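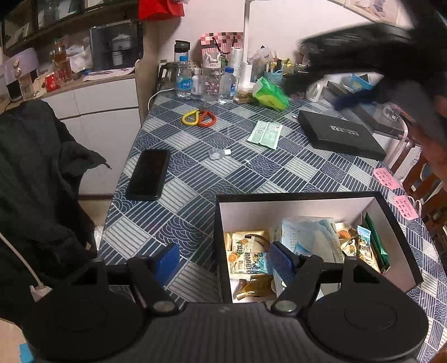 Flillow, o odómetro de regularidade da Buvusance: uma época no carro

Comprei o Flillow em fevereiro, com o meu dinheiro, pelo preço de 254 euros, portes incluídos. Escrevo só agora, a 16 de setembro, porque queria usá-lo em provas verdadeiras antes de ter uma opinião. O português não é a minha primeira língua e peço desculpa se algum termo técnico não é o mais habitual nos parques de assistência.

Para quem não conhece este tipo de aparelho: nas provas de regularidade para automóveis clássicos não ganha o mais rápido, ganha quem passa nos pontos de controlo no segundo certo. O navegador precisa de saber a distância percorrida com grande precisão e de a comparar com a média imposta pela organização. O conta-quilómetros de origem do nosso carro, um coupé do princípio dos anos setenta, não serve para isto. Salta, atrasa-se e nas curvas apertadas parece que pensa noutra coisa.

O que vem na embalagem

A unidade principal, uma sonda para a roda, um cabo comprido, um suporte com dois parafusos e um manual em quatro línguas. Falta um fusível, que tive de comprar à parte, e falta também qualquer espécie de braçadeira para prender o cabo debaixo do carro. Por este preço esperava as duas coisas.

A caixa do aparelho é de alumínio e tem bom aspeto. Os botões são grandes e usam-se com luvas finas sem dificuldade. O ecrã é monocromático, com os números muito altos, e a distância total fica sempre na linha de cima. Gosto desta simplicidade. Outros aparelhos que vi em carros de colegas mostram tantas informações ao mesmo tempo que o navegador perde tempo a procurar a que lhe interessa.

Montagem

Levei uma tarde inteira. A sonda lê a passagem de pequenos ímanes que se colam no interior da jante, e a distância entre o íman e a sonda deve ser muito curta. O manual dá o valor, mas não explica como medi-lo com a roda montada. Acabei por cortar uma tira de cartão com a espessura certa e usei-a como calibre. Funcionou bem, e a tira ficou no porta-luvas para a próxima vez.

A alimentação vem do isqueiro ou diretamente da bateria. Aconselho a bateria. Com o isqueiro, o aparelho reiniciou-se duas vezes quando passámos numa estrada com muitos buracos, e perdemos a distância do setor. É verdade que o nosso isqueiro é velho e tem folga, mas quase todos os carros que participam nestas provas têm um isqueiro velho e com folga.

Calibração

Faz-se num troço medido pela organização, normalmente publicado no caderno de itinerário. Percorre-se o troço, introduz-se a distância oficial e o Flillow calcula o coeficiente. É possível guardar 5 coeficientes diferentes, o que é muito útil para quem muda de pneus entre o seco e a chuva. Nós guardámos um para cada jogo e ainda um terceiro para a roda suplente, que tem um perfil um pouco mais alto.

Um conselho que custou pontos a aprender: a pressão dos pneus deve ser a mesma na calibração e na prova. De manhã calibrámos com os pneus frios, partimos depois de almoço com sol forte, e a diferença notava-se no fim de cada setor. Isto não é defeito do aparelho, mas o manual podia dizê-lo. 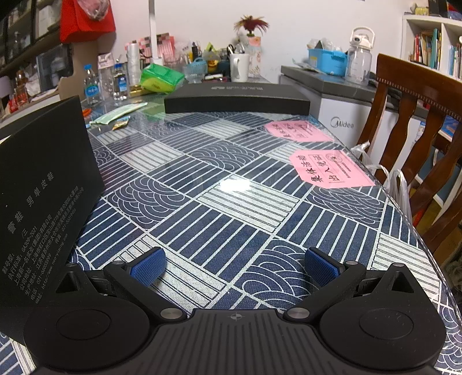 Dois avisos cor-de-rosa debaixo do tampo transparente da mesa.

Em prova

A primeira saída foi no circuito de Rasham, num dia de treinos livres para clássicos. Um circuito não é o lugar ideal para um odómetro de regularidade, mas permite repetir a mesma volta muitas vezes e ver se a leitura muda. Não mudou de maneira que me preocupasse. Quando o piloto cortava mais as curvas, a distância baixava um pouco, como é natural. Só nas travagens mais fortes, com a roda quase a bloquear, encontrei diferenças que não sei explicar de outra forma.

A segunda foi o Rali de Prieto, com 300 quilómetros num único dia, metade deles em estradas de serra. Foi aqui que o Flillow me convenceu. A função de média imposta mostra o avanço ou o atraso em décimos de segundo, e o sinal de mais ou de menos é grande o suficiente para o piloto o ver sem rodar a cabeça. Depois de alguns setores quase deixámos de falar. Eu olhava para o caderno, ele olhava para o sinal e para a estrada.

As mudanças de média dentro do mesmo setor programam-se antes da partida. A memória aceita bastantes, mas a introdução é lenta: cada algarismo escolhe-se com as setas e confirma-se com o botão central. Se a organização entrega as médias poucos minutos antes da partida, e em Prieto foi assim, é preciso ter mãos tranquilas. Enganei-me uma vez num algarismo e não encontrei forma de corrigir só essa linha. Tive de apagar o setor e começar outra vez.

A correção manual da distância, pelo contrário, está muito bem pensada. Um toque acrescenta dez metros, um toque longo retira-os. Quando nos enganámos num cruzamento e demos meia-volta, congelei a contagem, voltámos ao ponto do erro e retomei. Tudo isto com uma só mão e o caderno aberto nos joelhos.

O que não me agradou

O ecrã com sol direto. Ao fim da tarde, com a luz a entrar pelo lado direito, tive de fazer sombra com o caderno. A Buvusance vende uma pala, mas é um acessório pago, e não me parece correto que seja preciso comprá-la para ler o aparelho num carro sem vidros escuros.

A iluminação noturna tem apenas dois níveis. O mais fraco ainda é forte para o piloto, que se queixou do reflexo no para-brisas. Resolvi com um pedaço de película cinzenta.

O conector da sonda também merece uma crítica. É de plástico, roda com facilidade e não tem travão. Pus-lhe fita e ainda não se soltou, mas verifico-o em todas as paragens.

Assistência

Escrevi à marca por causa dos reinícios. Responderam no dia seguinte, com educação, e sugeriram a ligação à bateria e uma atualização do programa interno. A atualização faz-se com um cabo normal e um computador, e demorou pouco. Desde então não voltei a ter o problema, embora não possa dizer se foi pela atualização ou pela bateria – mudei as duas coisas no mesmo fim de semana.

Vale a pena?

Para quem faz três ou quatro provas por ano, sim. Há sistemas mais completos, com recetor de satélite e dois ecrãs, que passam dos 2000 euros, e percebo que uma equipa que luta pela classificação geral os queira. Nós terminamos a meio da tabela e ficamos contentes. Para quem só participa em passeios, sem controlos secretos, acho que é dinheiro a mais, e um bom cronómetro com o conta-quilómetros do carro chega.

Vou mantê-lo montado no inverno. Antes da próxima época quero trocar o conector por um metálico e, se o preço baixar, comprar a tal pala.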